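Folding on the floor: notes on a woven mat as a work surface

I moved the folding off the bed in September and have kept it on the floor since. What follows is a record of how that works, including the parts I would set up differently.

The bed has two faults as a folding surface. It is soft, so a garment sinks where the hand presses and the crease ends up wherever the mattress allows. It is also needed at night, which puts a deadline on the job. For years I dealt with the deadline by moving half-finished piles to a chair, where they leaned, slid, and had to be done over.

A table solves the softness and introduces a height problem. Ours takes one adult shirt with the sleeves out and nothing else, so the finished pile has to go on the seat beside it. Every garment then gets a turn of the waist. I did a month of this and my lower back objected.

The floor has area. On top of the floor I want something clean, flat and slightly rough, and a woven straw mat is all of those. The roughness matters more than I expected. On bare tile a shirt moves when the second sleeve is pulled across. On the weave it stays where it was put, and both hands are free to work on the fold. Slippery fabrics benefit most. Linings and thin polyester will creep on almost anything, but they creep less on straw.

Chiyo Hayashi, who got me onto mats in the first place, folds with the weave as a guide. The rows run straight, so a hem laid along a row is a straight hem. I use the border the same way. The line where the green meets the tan is visible from a kneeling position and saves checking the edges of a pile by eye.

Procedure, such as it is:

Sweep the floor first, then unroll the mat. Grit under a straw mat cuts the strands from below and the damage shows up months later as a soft patch.

Leave the mat flat for a few minutes before putting anything on it. The end that was on the inside of the roll will lift. A pair of jeans at each corner cures this, and the jeans need to be somewhere anyway.

Decide where the piles go before folding the first item. I put them along one long side and work from the other. Piles started in the middle get moved, and a pile that gets moved is a pile that gets refolded.

Heavy items at the bottom. Denim, then thick knits, then cotton, then whatever is thin or slippery. I used to sort by owner from the start and the stacks were unstable, with a sweater sitting on two camisoles. Now I sort by weight, and by owner only when the clothes go into the drawers. It costs one more pass. The piles stay up.

Black clothes get their own treatment. Straw sheds, mostly when the mat is new, and pale fibers on black cloth are visible from across a room. I lift black items clear of the mat and shake them out before folding, then fold them in the air as far as they will go: halves, then halves again, then down onto the pile. Long pieces need a second person. The method is slower than laying the thing flat, and I have not found a better one.

Knitwear goes in thirds lengthwise with the sleeves laid straight down the back. Folding sleeves across the chest makes a thick center, and a stack of thick centers rolls. Ribbed cuffs and hems should not be pulled to line up with anything. Let them sit uneven.

Patterned tops I fold with the pattern outward. The reason is retrieval. A stack of plain inner faces has to be dug through, and digging undoes the work.

On the mat itself. I looked at two by mail order, one from Vornness and one from Takeda, and bought neither. The Vornness was stiff enough to crack if rolled tightly, or at least I believed it would. The Takeda was good but narrow. Daichi Furukawa then pointed me to a shop near the Ovgate market that had rolls standing in a barrel by the door. I paid 1429 for a plain one, against 3000 for the same size with a cloth backing. The backing would have kept it from sliding on smooth flooring. A strip of rubber mesh under each end does the same job.

Maintenance is light. Wipe along the weave with a cloth wrung out hard, never across it. Dry it completely before rolling. Roll it with a different end inside each time. Keep it out of direct afternoon sun, which takes the green toward yellow; mine had a lighter stripe within a season because I left it by a window.

Time. A full load for the household takes 55 minutes on the floor, counting the sweep and the putting away. I have no figure for the bed, where the job was never finished in one sitting. Kneeling for that long needs a cushion, and the cushion should go off the mat if the mat is thin, or it leaves a dent in the weave. I change sides at the halfway point so the same knee is not always leading.

There is one open problem, and that is small things. Socks, handkerchiefs, and the odd scrap that turns up inside a sleeve have no good place on a mat. They get caught between layers and come out in somebody else's drawer. A shallow tray would fix it. I keep meaning to buy one and keep using the lid of a box – which works until someone needs the box.

Piles and mat, then the black cloth being lifted:
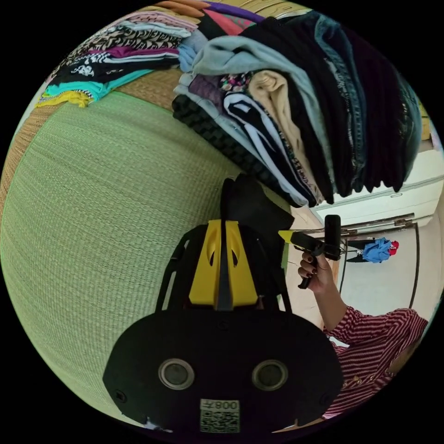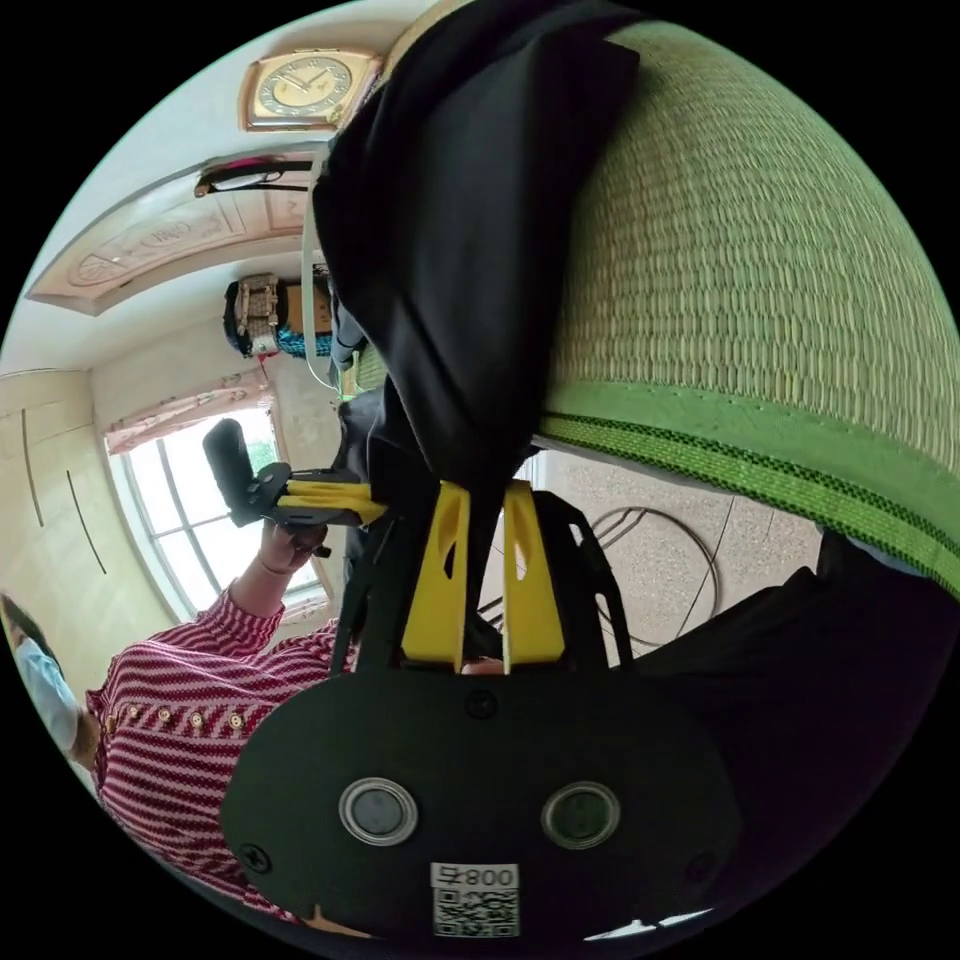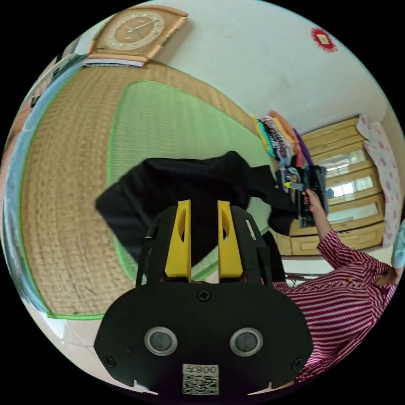
Baptiste Deschamps wrote in to disagree about the denim. He puts jeans in a separate stack, waistbands alternating left and right, and says a mixed pile with denim at the bottom always tilts toward the waistband side however carefully the rest is folded. He also thinks the rubber mesh will mark a light floor if it is left down over a summer, and suggests taking it up whenever the mat is rolled. I have been leaving mine in place, so I will check underneath it. The alternating waistbands I tried this morning with 8 pairs, and the stack was level.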